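How to open a file your computer doesn't recognize

A friend of mine sent me a file last July that ended in .jrx, and I must have double-clicked it five times before I accepted that Windows had no idea what to do with it. If you've landed on this page, I'm guessing you have something similar sitting on your desktop right now. The good news is that most mystery files can be sorted out in a few minutes, and you don't need to buy anything!

Before you start

Make a copy of the file and work on the copy. I keep a folder called "unknown" just for this. You'll also want to see the full file name, and Windows likes to hide the last part of it. Open any folder, click View, then Show, and tick File name extensions. (On Windows 10 it's a checkbox right on the View tab.)

If the file came from someone you don't know, stop and delete it. The same goes for anything that has two endings, like invoice.pdf.exe. That one is a program dressed up as a document, and you don't want to run it.

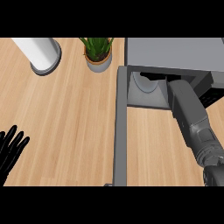

Step 1: Look at where it came from

Right-click the file, choose Properties and check the date and size. My .jrx file was only 14 KB, so I knew it wasn't going to be a video. Then think about what program the sender uses. In my case it was Jerari, an old note organizer that saves each notebook as its own file. One quick message would have saved me most of an evening, but of course I didn't ask until later.

Step 2: Open it in a text editor

Open Notepad first, then drag the file into the window. Don't panic if you see a mess of symbols - you only care about the first line or so. A few things to look for:

PK at the very start usually means a zip archive
%PDF means a PDF that lost its proper ending
<?xml means plain text with tags, and you can read most of it right there

If you get PK, change the ending on your copy to .zip and try opening it. I've rescued a whole set of old Cavora slides that way. The pictures were all sitting in a folder inside, perfectly fine.

Step 3: Try a viewer

For everything else I use Drimadach, a little free viewer that knows up to 800 formats. It's not pretty and the menus are kind of a maze, but it opens things that nothing else on my laptop will touch. Drag the file in, wait a second, and pick Raw or Preview from the list on the left.

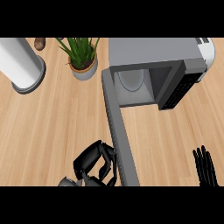
If Preview comes up blank, switch to Raw and scroll down a bit, as some programs pad the top of their files with empty space. Vermeulen Draw files do this all the time, and you have to go down at least 2 screens before anything readable shows up.

Step 4: Set the default program

Once you know what opens it, right-click the file, choose Open with, then Choose another app. Pick your program and click Always. From then on a double-click will do the job. If you picked the wrong one, just go through the same menu again and choose something else.

One more thing - renaming a file doesn't convert it. Changing .jrx to .docx won't make it a Word document, and Word will just complain that it's damaged. If you need a different format, open the file in the program that made it and look for Export or Save as.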